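Back to the cubby shelf after lunch, because I could not look at it one more night. I gave myself until 4 pm and of course ran over. Azlan Hutapea swears by the Catterall boxes, but 155 for a set? No thank you! I'd rather have the little baskets I already own, and they go in and out so much easier anyway. Cleared out the books first, then the yarn (why do I have this much yarn), then sat on the bed for a while sorting buttons – my favorite part, I admit it.

The wall behind needs paint too, maybe in January.

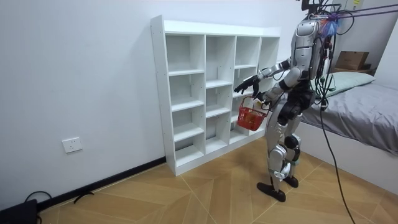 So what goes in the red basket? Odds and ends, I've decided, the stuff I grab every day – hair ties, pens, the tape measure. Lip balm too, if I ever find it. Tomorrow the closet, ugh.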